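Retraining a flower-arranging policy on a small demo set — our steps

Quick writeup of how we did the flower task, mostly so Agnese and I stop answering the same email. Assumes you already have a bimanual setup running and know how to train an imitation policy on it. If your cameras aren't calibrated yet go do that first, come back after.

Updated 02/01/2023, added the section on resets.

What the task is

Stems on the table, vase on the table. Robot picks up a stem, puts it in the vase. Repeat till the table is clear. Long horizon, deformable objects, narrow opening. Pretty much every thing that made our old policy (Rajan) fall over.

Rajan was trained on rigid stuff — blocks, cups, pegs. Good at those. On stems it would close on the right spot, lift, and then lose track of the free end completely. The stem swings, tip misses the rim, policy has never seen that and just keeps pushing down. So the new one, Prumar, is the same network with 213 flower demos mixed into the old data and one change to how we label phases. That's the whole method.

Before you start

You need:

- two fixed views, plus a wrist camera on each arm
- a vase that won't tip if it gets bumped (we went through a few)
- artificial flowers, real ones wilt under the lights and the stems go soft
- single stems AND bundles. Don't skip bundles, see step 3
- a teleop setup you can stand to use for an hour

Keep the tabletop plain. We tried a patterned mat early on, Wendell Tran's idea, and the wrist camera features latched on to the pattern edges. Off it came.

Step 1. Lay out the table

Spread things out wide. Vase off center, not always on the same side. Put some stems pointing toward the vase and some pointing away, becuase the approach angle is what you want the policy to learn and if every stem points the same way it won't. Vary bloom color too. Let stems run close to the table edge in some layouts.

Check all your views before you record. If the wrist view shows nothing but tabletop at the start pose, move something.

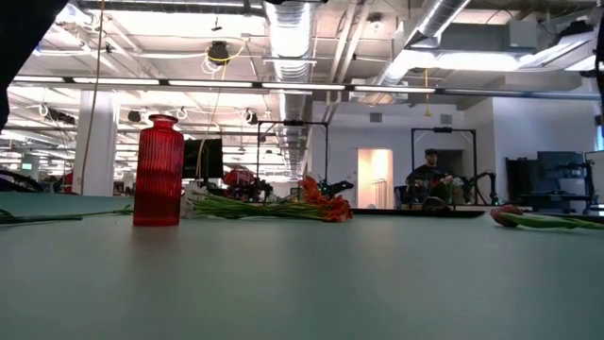
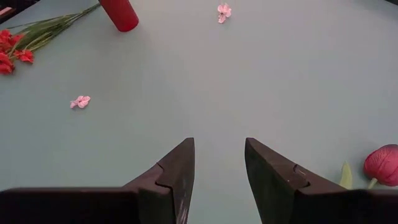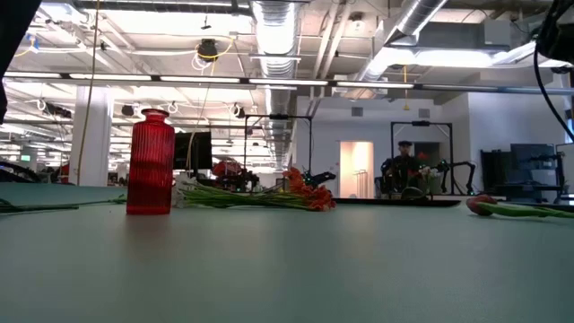 Red vase and a tulip on the table in the first and third; the second one is from the wrist, with the bottom of a red vase or cup and a tulip-like flower.

Step 2. Record the demos

One operator per batch. Mixing operators inside a batch gave us two different grasp habits and the policy averaged them, which means it grabbed in the middle of nowhere. Wendell grasps low on the stem, Agnese grasps high. Both work. Halfway between does not.

We recorded in batches of 25. Change the layout between every demo, change the vase position between batches. Throw out any demo where the operator hesitates over the rim for a long time — the policy learns to hesitate. Do keep the ones with a missed insert and a clean retry. Those are gold.

Grip strength: low. A plastic stem will take a lot but it rolls in the fingers if you squeeze hard at an angle.

Step 3. Label the phases

This is the part that's different from the Plirkeo recipe most people start from. Plirkeo uses pick / move / place. For stems we split it in 5:

1. reach
2. grasp
3. reorient (stem goes from flat to upright)
4. align over the rim
5. insert and release

Reorient is the one that matters. Without it as its own phase, the policy starts moving to the vase while the stem is still horizontal and sweeps everything off the table. Label it from the first frame where the stem end leaves the table to the first frame where it's more or less vertical. Doesn't need to be exact.

For bundles, label grasp twice if the operator regrasps. A bundle pulled as one thing and a single stem pulled out of a bundle look nearly identical for the first second or so, so add a flag for which one the operator meant. We forgot this at first and had to go back over everything. Not fun.

Step 4. Train

Start from the Rajan checkpoint. Freeze the vision layers for the first 3000 steps, then unfreeze. Unfreezing right away wrecked the old skills, it forgot pegs completly. Keep old data in every batch the whole way through.

Watch the wrist camera attention if you log it. Early on it sits on the blooms (bright, easy). It should drift down to the stem near the grasp point. If it stays on the blooms your demos all have the same color flowers, go back to step 1.

Step 5. Evaluate

Use layouts nobody trained on. Write them down ahead of time so you can't cheat. Score each stem on its own, not the full table, otherwise one bad grasp at the start hides everything after.

What we saw: reach and grasp are about as good as the old policy on rigid things. Reorient is solid for single stems. Align is still the weak spot, specially with leaves that stick out and catch on the rim. Bundles as one piece go in less often than singles and when they fail they fail ugly.

Same weights on the second station at Grovdale — no retraining, wrist cameras remounted — did worse on align and the same on everything else. We think that's mount angle. Agnese Kütt is redoing it in February with the mounts shimmed.

Resets

Do them by hand. We tried having the robot dump the vase and scatter the stems itself and the layouts came out all alike, everything in a heap on one side. Faster by hand anyway.

If a stem gets bent, swap it. If a bloom comes off, leave it on the table for a few runs as a distractor, then toss it.

Things that broke

- Leaf stuck in the finger joint. Check between batches.
- Vase glare in the fixed views when the overhead lights are all on. Turn the exposure down a notch, leave it there, don't touch it mid batch.
- Gripper closing on two stems at once. Still happens. The bundle flag helped some.
- Phase labels shifted by one after a re-export. Plot a few before training!!

Label files and the layout sheets are on the project page under Prumar. Config is the same as Rajan except the freeze setting and the phase count.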